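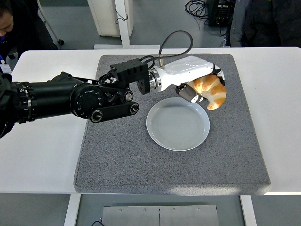 Do I need to know anything about robots to join the build?

You need a willingness to sit at a bench and try things, and that's really the whole of it. We can teach the rest as we go. About half the people who have helped us so far had never held a hex key before, and several of them are now the ones we go to when a cable tie needs to be in exactly the right place.

We are the Urari group, a small bunch of hobby builders who share a workshop in Nuststead, behind the old Tonell paint store (the green door, not the gray one – the gray one belongs to the upholsterer, who is very patient with us). For most of the past year we've been working on one arm and one hand, with the idea that it should be able to set out and clear away breakfast. That sounds like a small thing, and we thought so too when we started. Picking up a pastry and putting it down in one piece has taken up more of our evenings than any of us would like to add up.

We call the project Spanos. Now that we have a table set up and a routine for trying things out, we'd like more people around it, so we are looking for 3 new participants to join us starting in April. This is unpaid, as it is for all of us, but tools, parts and coffee are covered, and there is nearly always something to eat.

What you would be doing

Most sessions run 90 minutes, starting at 7 in the evening. The first part is setup: checking the cables, tightening whatever has worked its way loose since last time, and agreeing on what we want to try. Then we try it, over and over, changing one thing at a time and writing down what we changed. Somebody runs the software, somebody watches the hand up close and calls out a stop if it's needed, and somebody keeps the notebook. We swap jobs during the evening so that no one gets stuck with the pencil.

Food is harder for a hand than you would think. A wooden block is the same every time you pick it up, and a croissant never is. It bends, it flakes, one end is heavier than the other, and if you squeeze a bit too hard you have crumbs. We've been back and forth on how far to open the fingers before coming down, and on whether the thumb should go in first or wait for the others, and there are two firmly held opinions in the group on that second point. A third would be welcome. 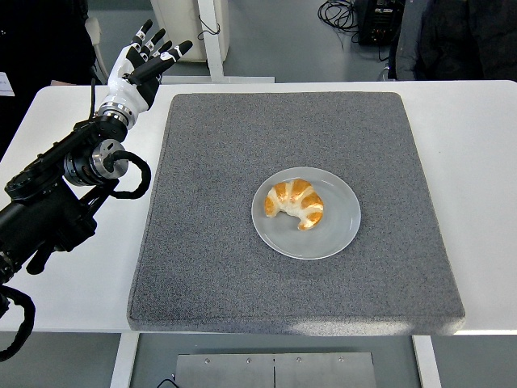
Once the croissants are going well enough to suit everyone, we want to move on to rolls, then slices of toast, and then (this is the one we argue about) a soft-boiled egg in its cup. Each of those will need its own patient evenings, and that's the main reason we want more hands of the ordinary kind.

There is plenty to do away from the table as well. Our notes are spread over three notebooks and would be so much more useful typed up in one place. The cables could use someone with a tidy mind. We'd love a person who sews, too, as we have been talking about making little covers for the fingertips out of different fabrics to see which grips best without sticking. And if you do happen to program, there's a long list waiting for you, and we promise not to make you do only that.

Who we are hoping to hear from

Anyone over 18 who can come to the workshop three times a month and who doesn't mind doing the same thing twenty times in a row with good humor. You might be retired, or between jobs, or just tired of hobbies that happen on the couch. Steady and curious suits us better than quick and clever. Please be comfortable speaking up, because the person watching the hand has to be ready to say "stop" loudly, to people they've only just met, and we all need to be glad they did.

A few practical things. The workshop is on the ground floor and the door is wide enough for a wheelchair, although the restroom down the hall is a tight fit and we'd want to talk that through with you first. Long hair gets tied back and dangling jewelry comes off before the arm is switched on. If you have a food allergy, do tell us, as there's usually wheat and butter around and sometimes almonds. Parking is free in the lot after 6, and the 602 bus stops right across the road, with the last one back toward the center leaving at 10:15.

How to join

Write us a note. It doesn't have to be a résumé, and we would much prefer it if it wasn't one. Tell us a little about something you have made or fixed (a shelf, a coat, a lawn mower, a very good lasagna), what evenings are usually free for you, and what you would like to learn. Drop it in the Urari box just inside the green door, or hand it to whoever is at the bench if you catch us there.

We'll invite everyone who writes to come to one session before anyone decides anything. You can sit and watch the whole time if you prefer, or you can have a go at the controls – most people do by the second half. After that we'll have a chat over what is left of the pastries and see whether it feels like a good match on both sides. If we end up with more people than chairs, we'll keep your note and get in touch when a place opens up, which does happen, particularly when the summer gets going and everybody's gardens start calling.

We ask that you plan on staying through one full stretch of the project, three months or so, just because it takes a few weeks to get the feel of how the arm behaves. If life gets in the way, it gets in the way, and you only need to let us know so that we can shuffle the jobs around.

Notes are welcome any time before the end of March. Please put a phone number on yours, and write it clearly.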